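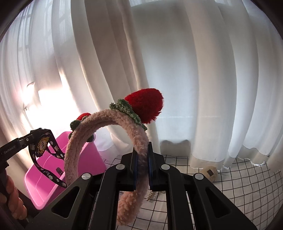

How to run the sorting table at an open day

At Barero we set up a sorting table for visitors every November, and these steps come from the last one. Pick soft goods that people already know from home. A plush headband with a red strawberry on it is a good first item, held in the jaws by the pink band so the strawberry stays clear. Two hand-held grippers are enough for one table.

1. Lay a checked cloth over the table and pull it tight. Tape the corners.

2. Put a bin at the back, open side toward the visitor.

3. Show one slow pickup yourself. Close the jaws on the band, lift, hold for 3 seconds, then lower it into the bin.

4. Hand over the gripper. Let the visitor try the same item first and a smaller one after that, such as a hair clip.

5. Keep each group to 8 people and each turn to 3 minutes. We had 70 visitors between opening and 4 p.m. and the line kept moving.

6. Wipe the handles between groups.

The Drisberg site uses the same steps with 13 items on the table. Spare cloths and tape are in the Grerkis cabinet.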